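Subject: Re: Lodico protein bars, any good?
Date: November 14, 2019

> Has anyone on the list tried the Lodico bars? The store near me in Urneck
> just got them in and they cost more than the Peng ones. I want something
> for the afternoon that doesn't taste like chalk. Also, does the oat one
> hold up if you warm it?

I bought a mixed box in March and another last week, so I can answer most of this.

The box has 11 bars in it, which is an odd number, and you get three flavors: oat, cocoa and salted almond. Each has nine grams of protein. The Peng bars have more, but I never finish one.

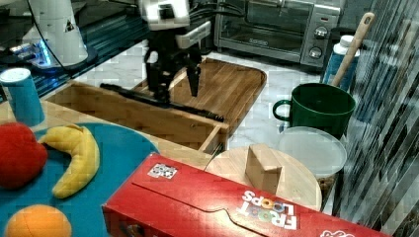

*Kitchen counter, cutting board and tray*

Oat is the best of the three. It's chewy and not very sweet, and the aftertaste is mild. Cocoa is dry. I had to drink a full glass of water with it. Salted almond is fine, but the salt is all on one side, so it matters which way up you eat it. 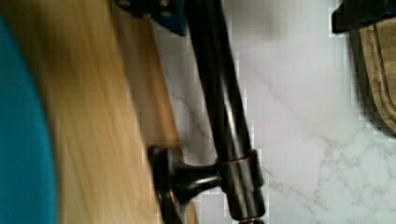
Photo: Ilura Kitchen Pages

On price, I paid 11 dollars for the box with a coupon. Without the coupon I would probably buy the Ilura bars again. They are smaller, but the ingredient list is shorter and my kids will eat them.

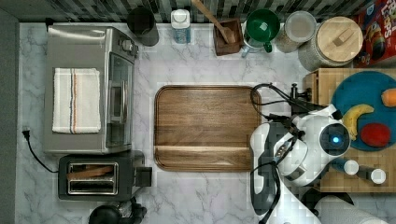

Warming works for the oat bar only. I use low heat, unwrapped, on a piece of foil, and give it eight minutes. The edges go a little crisp and the middle softens. A toaster oven like the steel one at the left there, with the striped towel folded on top, is the right size for this job. A microwave made mine go gummy and then hard as it cooled. Don't bother warming the cocoa one. The coating slides off and you're left with the dry part.

If you crumble a warm one over plain yogurt it makes a decent breakfast. I did that for most of a week and didn't get tired of it.
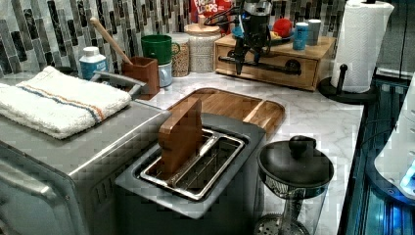 One more thing on storage. The wrapper says to keep them cool, and mine got soft in the car after one errand. They firm up again in the fridge, but the almonds lose their crunch. I keep the box in the pantry now and take one out in the morning.

Overall I'd give the oat 8 out of 10 and the almond 7. If your store sells singles, get the oat first.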